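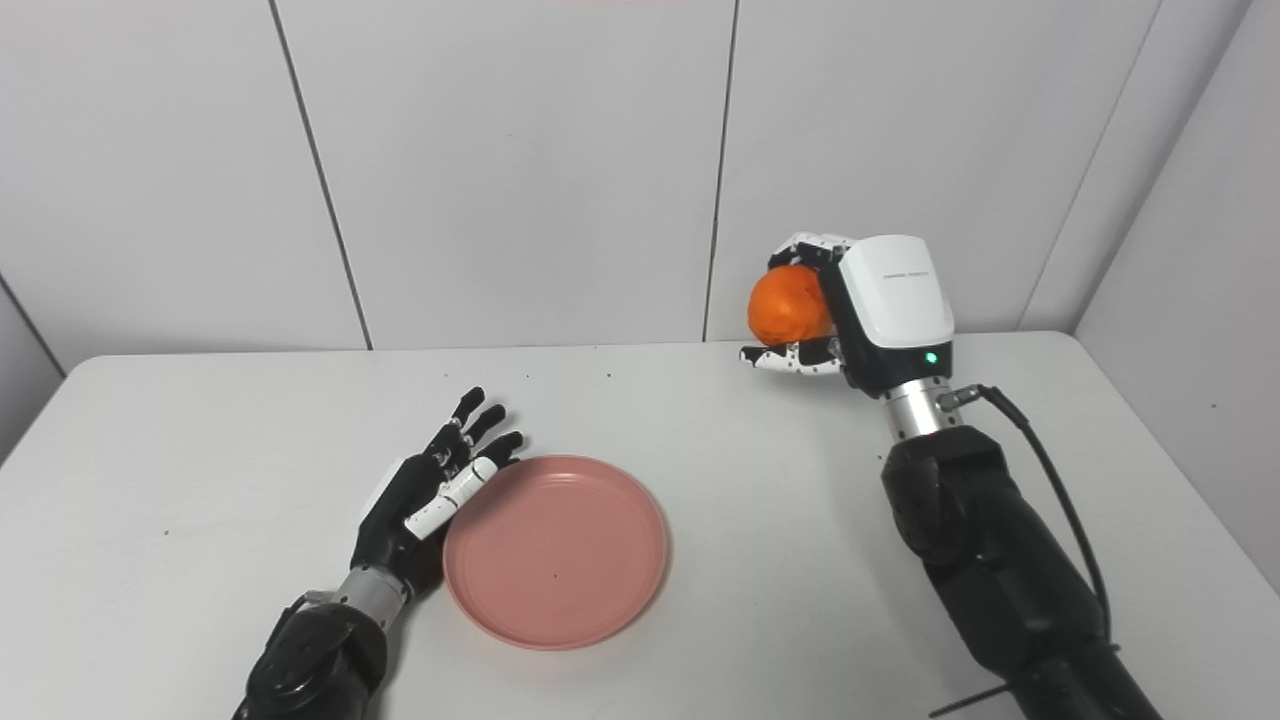
An orange held above the white table and a pink plate on it.

Home > Newsletter > Catering and Dining Rooms > Fruit service

Fruit to be served on plates from May

Members of staff at Skatwood are advised that the arrangements for fresh fruit in the dining rooms will change at the beginning of May. Whole fruit, which has until now been left in bowls beside the tills, will be set out at a separate table and taken on a small plate.

The change follows a review of dining room waste by Rosângela Mendonça, Head of Catering. The review recorded 1,851 pieces of fruit issued over the trial period, of which 132 were returned bruised or uneaten. Oranges were the most popular choice and also the most often left behind, usually half peeled, on trays and window sills.

Catering has bought 300 shallow plates in pink. The colour was chosen so that fruit plates can be told apart from the main dinner service when they come back to be washed. They are suitable for peel and pips and should be returned to the trolley with the peel still on them. Plates should not be taken to offices or meeting rooms.

Oranges, apples and pears will be available every day, with soft fruit when in season. The price is unchanged. Colleagues who would like an orange peeled or cut may ask at the counter, where a board and knife will be kept for the purpose.

The new table will open first in the Medeiros dining room. Dining Room 2 will follow once the shelving has been moved. Questions about supplies should be addressed to Gilmar Lacerda, and those concerning allergies or special diets to Gudrun Fuchs, both at the Catering Office.

© Skatwood Staff Newsletter | Contact the Catering Office | Back to top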